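Forums > Clubs and Competitions > Student Builds > Teleop project thread

Search this forum Go Advanced

gumede_sceptic
Our advisor at Honham wants the club to switch the whole semester project to teleoperation with a headset. I don't buy it. We have 22 members and one headset, so most people will stand around watching. What are they supposed to learn?

jitonstead4
They learn the arm side. Somebody has to do cable routing, calibration and the logging script. We did it in December and I got more out of that than out of line followers.

gumede_sceptic
You had 3 people per team. And did your arm ever do the task without a person driving it?

jitonstead4
No. Wasn't the goal.

Mudident
Then I'm with gumede. A club demo where a student does all the thinking and the arm gets the applause isn't much of a robotics project. Our judges docked us for exactly that.

Cherry Mae Lumanlan
Which judges? The rules I have give 18 points for operator control. I'd worry more about floor space. Ours is set up like so:

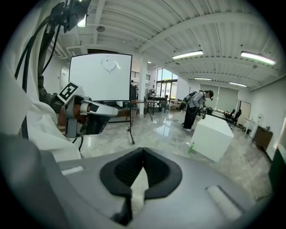

Headset and backpack on, leaning in toward the white block. Arm at left with the marker on top.

Mudident
Looks like a lot of gear to reach one block. Who does the tripod screen help?

Cherry Mae Lumanlan
Everyone who isn't in the headset. Ask me again after we've scored a round.

gumede_sceptic
Fine, but I still want to see numbers before I vote for it. Does anyone have success rates from a beginner operator?

jitonstead4
I'll dig up our logs. Don't expect them to be pretty.

Contact us | Copyright Student Builds Forum | Back to top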